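What the plate arm changed in our dish room

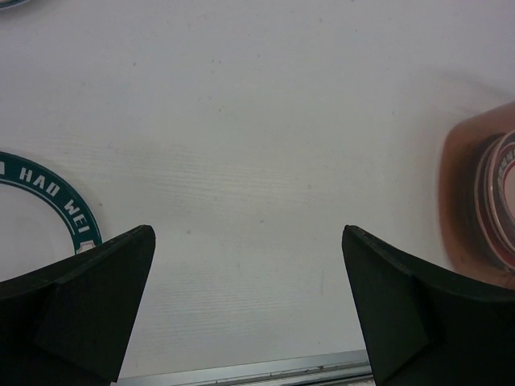

I have worked in the dish room at Trorance for 13 years, and since October I have shared the clearing table with an arm from a firm called Jostier. A few people have asked me what it's like, mostly people who work in kitchens themselves, so I'm putting it down in one place.

Trorance is a canteen kitchen. We serve two office buildings and a training college, and on a full day we get some 2000 plates and bowls back through the hatch. They are not a matching set. The kitchen has bought up stock from restaurants that closed, so there are plates with coloured borders, plates with lettering round the rim, shallow bowls, deep bowls and a lot of odd saucers. For a person this doesn't matter much. You see a plate and pick it up. For the arm it mattered a great deal, and the first weeks were mostly spent on that.

The job it does is small. Plates come to the table, it takes them by the rim and puts them in the tub with others of the same size, and the tub goes to the racks. It doesn't scrape and it doesn't load the washer. It is slower than I am on a single plate. It doesn't stop for a drink or to rub its wrists, so over a shift the difference is less than you would think.

My wrists are the reason I didn't argue when it was suggested. Sorting by hand means the same pinch and turn all day, and four of us had been to the doctor with it. I now do that for about an hour, at the start when the arm is being checked, and again if it falls behind. My hands are better than they were in the summer. I want to say that clearly as I have complaints as well.

The first complaint is the standing about. The arm will stop if it isn't sure of its grip, and then it waits for one of us to press the button. In the early days this happened all the time with the saucers. You can't start a proper job when you may be called back in a minute, so you hang around wiping things that are already clean. It took a while for the supervisors to accept that this was work and should be on the rota as work. It is now called table duty and we swap it halfway through the shift.

The second is the talk. The clearing table used to take two people, facing each other. It was dull, but you talked, and new starters learned most of the job that way. With one person on table duty they learn from a sheet on the wall. Odette Boyer, who has been there longer than me, asked for new people to do their first fortnight sorting by hand with someone opposite. That was agreed, and I think it was the most useful thing to come out of the meetings.

As for jobs, we were told that no one would be let go, and so far no one has been. One person left for Texier in the spring, before any of this, and was not replaced. I expect that is how it will go, one at a time, and I would prefer that management said so. When I asked, I was told the staffing plan was "under review". I'm still waiting to hear what it says.

Pay went up a little for those of us who did the training. The training was two afternoons. We learned how to stop it, how to clear a jam, how to clean the fingers at the end of the day, and what to write in the log. The log is the part I would change. It wants a code for every stop, and there are codes for things I have never seen happen, but none for "bowl inside another bowl", which I see every day. I write it in by hand at the bottom.

A few things I would pass on if your kitchen is getting one. Ask who presses the button and whether their time is counted. Get the floor mats moved before it is installed, as ours had to be cut afterwards. Keep the table clear of cutlery. And have one of the people who do the job in the room when the tubs are set out. Ours were placed for the arm, and for three weeks we had to lean across to lift them out. They have since been turned round and lifting is easier.

The Bustitz kitchen across the road is meant to be getting the same model after the new year. A couple of their staff are coming over to watch a lunch service, and I have asked for them to be put on table duty with me.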